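About Hurnetti

Hurnetti is a shared workshop with a robot arm problem. We have one and a half arms, a lathe of uncertain temper, 148 members on the books and a kettle that has outlived three landlords. We are open to anyone who wants to build a machine that moves by itself, or who has already built one that doesn't.

How we started

Saoirse Scanlon began the first arm on her kitchen worktop at Belmonte, the block of flats up the hill. She wanted something that would sort her recycling. It had two joints, a great deal of string and a habit of saluting the fridge. When the downstairs neighbour complained about the noise she moved it to the garage, and when the garage turned out to be shared with Güven Değirmenci's motorbike, she moved Güven in on the project as well. He had spent his working life mending lifts and held firm views about brakes. We still have the brakes. We also still have the string, in a drawer marked "string".

Elvira Grajales joined after answering a card in the launderette window that read "Can you solder? Can you come on Thursdays?" with the Thursdays crossed out. By the following October there were too many of us for one garage and we took the lease on the present unit, which had been a carpet warehouse and, in damp weather, smells like one.

What we build

The main project is an arm called Joltitz, named for what it did the first time we powered it up. It is meant to pick up small things and put them in a box. People who visit are often disappointed by how modest this sounds. They are welcome to try teaching it.

Joltitz is on its fourth shoulder. The first was plywood and the second was better plywood. The third was machined by a firm who sent us a lovely finish and the wrong hole spacing, and it now holds the door open. Total spend so far is up to £3,000, depending on whether you count the biscuits, and Elvira does.

The half an arm is Pimex. It has an elbow and a wrist and nothing to attach them to, and it is available for adoption.

Who does what

Saoirse looks after the mechanical side and the arguments. Güven does motors, cables and anything with a fuse in it. Elvira keeps the accounts and the good screwdrivers, and both must be signed for. Aileen Manalo writes the control software and runs the simulator. Cherry Mae Agbayani teaches the beginners' evenings, where you will make a gripper out of two rulers and a hobby motor and become far too fond of it.

Why we break it on the screen first

For our first year we tested everything on the real arm. This was exciting. It cost us a window, a set of gears and most of a teapot. Aileen then asked whether we might like to crash it on a computer for nothing, and after a long meeting we agreed that we would.

Every new routine now gets run in simulation before it goes near the bench. The house rule is 2,000 clean runs on screen, then one very slow one in the workshop with Güven's hand on the stop button. Reaching into a box is the routine that has taken up most of our time. A box has sides, and an arm has no natural respect for sides.

Aileen could have given the simulator a plain grey background. She went for woods at dusk and a pink checked table. There was a vote about changing it and the table won.

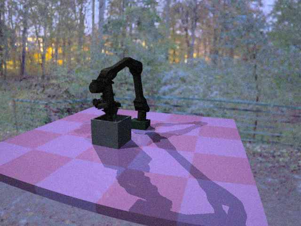 Box routine in the simulator, gripper just below the rim.

The real workshop has a strip light and a view of the tyre place. Several members have asked if we could move.

Joining

Come to an open evening, from half past six until the heating goes off. You don't need any experience, though closed shoes are a good idea. Your first visit is free and after that we ask for a monthly sub, which goes on rent, filament and replacing whatever was dropped. Under-16s are very welcome with an adult, and the adult will be given something to sand.

If you have a project at home that has got out of hand, bring it along, or bring the bits. We have a bench at the back for machines whose owners' families would like the dining table returned. Shelf space is limited to one crate per member, and Saoirse's six crates were here before the rule.

Finding us

We're the unit with the blue roller door behind the tyre place. The bell doesn't work. Building a better one is on the list, so please knock.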